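Irnano Marine Equipment – Frequently Asked Questions

Frequently asked questions about renting and running our subsea winches

We get a lot of the same questions from boat crews and project offices, so we've put our answers in one place. If yours is missing, please call us and we'll be glad to talk it through with you, even if you end up renting from somebody else!

Which winches do you rent?
Two models at the moment. The Antwi is the small one and goes on harbor boats and survey launches. The Hurkaron is its big brother, meant for offshore work, and it carries 2000 meters of umbilical on the drum as standard. We can wind on a longer one if you ask early, though it does make for a heavier lift at the quay.

Will it fit on my deck?
Most likely, but do send us your deck drawing before you book. The Hurkaron needs a clear path for the lifting slings and room for a person to walk all the way around it – people tend to forget that second part, and then somebody is climbing over a hatch cover in the rain. The Antwi bolts down to the 3142 base frame, and we'll lend you one free for the length of the rental.

Can I run it from ship's power?
Yes, if your supply is steady. Tell us the voltage and the plug you have and we'll make up the cable in our shop. On older boats we usually suggest bringing our generator along as well, and we'd rather have that chat in February than at five in the morning on sailing day.
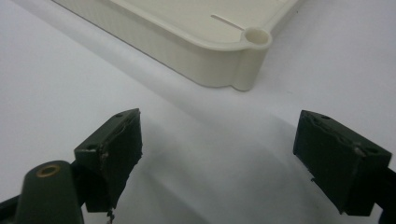
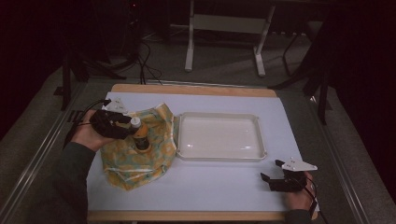 Do you send an operator with it?
For the Hurkaron, always. The rental includes one of our technicians for the first three days, and you can keep them longer at the day rate. With the Antwi it's up to you. Many crews have used one before and just want the manual and a phone number.

What happens if the weather turns?
You'll find the sea state limits on the card inside the control cabinet door, and we do ask you to stick to them. Standby days for weather are charged at 69 percent of the normal rate. It's a long-standing arrangement and most customers seem happy with it.

Who looks after the slip ring?
We do. It's opened and tested before every rental, and the test sheet travels with the winch. Please don't open it on board, however tempting that gets when the video signal drops out. Check the deck cable first, then call us.

Do you work with Zumus vehicles?
We do, and we keep their terminations in stock. For other makes, allow an extra week.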